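Home > Training & Simulation > Robotic Dry Lab > Kuruc Suture Practice Set

Kuruc Suture Practice Set for Robotic Benches
Item 684
Made by Vonder. Sold and serviced by Ulent.

In stock. Ships from the Kustden warehouse, order before noon.

Bench kit for two-instrument suturing practice, manual or automated. Comes with the Kuruc Good Practice Sheet, the part most labs call us about, so most of it is printed on this page. Read it before you order, it'll save you a phone call.

What you get
Suture pads, 5 per box
Pad tray with clamp
Dark backdrop, matte
Good Practice Sheet, laminated, plus a blank run log
Instruments, drivers and thread NOT included. Use your own.

Who it's for
Teaching labs. Groups testing automated or shared-control suturing. Anyone who has to show a safety reviewer how the bench is run. Not for clinical use, not sterile, never was.

The rules, short version
One person holds the stop. Hand on it or right next to it, the whole run. Not the same person who is typing.
Hands stay out while drives are live. Stuck thread? Pause, drives off, then reach in.
Set a force limit before the first run of the day and write it down. If you change it, write that down too. Same page.
Automated runs get a speed cap below whatever you use by hand. Your reviewer sets the number, we don't.
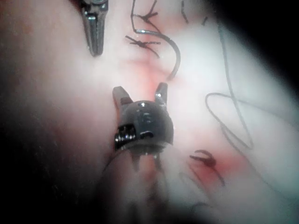

Tool changes. Always with the drives off. Home the wrist, open the jaws, let go of any thread, then pull the tool. Check the cables at the wrist every time it comes off. Any fray and it goes in the red bin, no "one more run". Reseat, re-home, and do a slow test move over an empty corner of the tray before going anywhere near the pad.

Handover between human and machine. This is where labs get sloppy. Say it out loud, "machine has it" or "I have it". The log gets a line for each handover. If the software drops out mid-stitch the arms hold position and wait. They do not retract on there own. A retract with a needle still in the pad will tear it, and sometimes the tray comes along too.

Thread and cut ends
Keep the working thread no longer than the task needs. Long slack gets into jaws and under tools, and vision software can mix it up with the stitch. Trim tails to one length per session and note the length in the log. Clear offcuts between runs, drives off, tweezers.

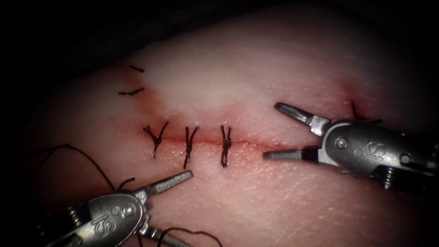 Scoring a closure. Score it before you touch anything, and score it the same way for people and for software or the comparison is worthless. Look at spacing, knot position against the cut, tail length. Take a row like the three dark knots along the thin red incision: the one nearest the right-hand grasper sits right on the wound line, short end above, longer end below. Tails differ along a row, so write up each knot by itself. Partly hidden knots don't get a score until the tool is moved off. No guessing. Pass mark on the sheet is 90 out of 100, change it if your program uses a different one.

Recording
Overhead or side view plus at least one close view. One view alone misses too much, tools get in the way. Sync the clocks first. Keep failed runs!! Deleting the bad ones is the single most common finding when a lab gets reviewed. File names should match the log line, see back of sheet.
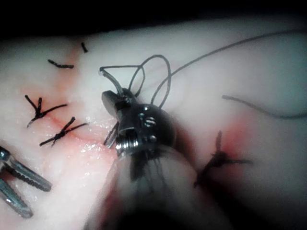

Care and storage
Pads: flat, in the bag, out of sunlight. Wipe with a damp cloth, no alcohol, it dries out the surface.
Tray: warm water, mild soap. Check the clamp screw monthly.
Backdrop: lint roller. Replace it when it gets shiny, glare throws off the cameras.

Ordering notes
Extra pads sold by the box only. Log refills are free with any pad order, just ask in the notes field.
Older trays (grey clamp) do fit the current pads. The old backdrop does not.
Revised sheet went out in February. If yours has no handover section its the old one, email us and we'll send a new copy.

Returns
Unopened boxes only, original packing. Used pads can't come back.

Related: Vonder tray clamp spare | Kuruc run log, refill | Bench stop button bracket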